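Section 9. Filing an Originating Claim through the Humley Court Portal

Before you begin
You need a Humley account, the case details sheet and a signed copy of the claim. Registry staff cannot sign or amend a claim for you.

1. Log in and select New Matter. Choose the Mastine division unless the registry has assigned the case elsewhere.
2. Enter each claimant on a separate line. Use the full legal name as it appears on the supporting affidavit.
3. Enter the respondents. For a public body, type the name of the office and leave the First Name field blank.
4. Upload the claim as a single PDF. Scans must be 600 dpi or lower.

Note: Exhibits go in the Exhibits tab – not in the claim file. Label them in the order they are cited.

5. Select a service method. If you choose personal service, enter the process server's license number.

Caution: Once you press Submit, the respondent list is locked. Changes after that point require Form 4 and leave of the court.

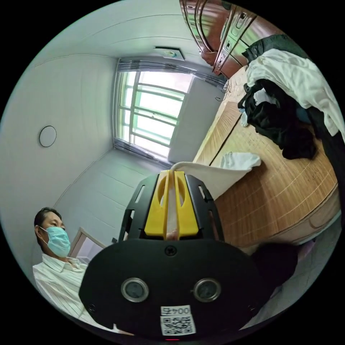

6. Check the summary page and press Submit. The portal issues a provisional case number.
7. Pay the filing fee by 4 p.m. on the same day. Unpaid claims return to Drafts overnight.

Note: Claims submitted on a Friday after the cutoff are dated the next sitting day.

Questions on rejected filings go to Guilan Yuan, Registry Support, Hinojosa Building.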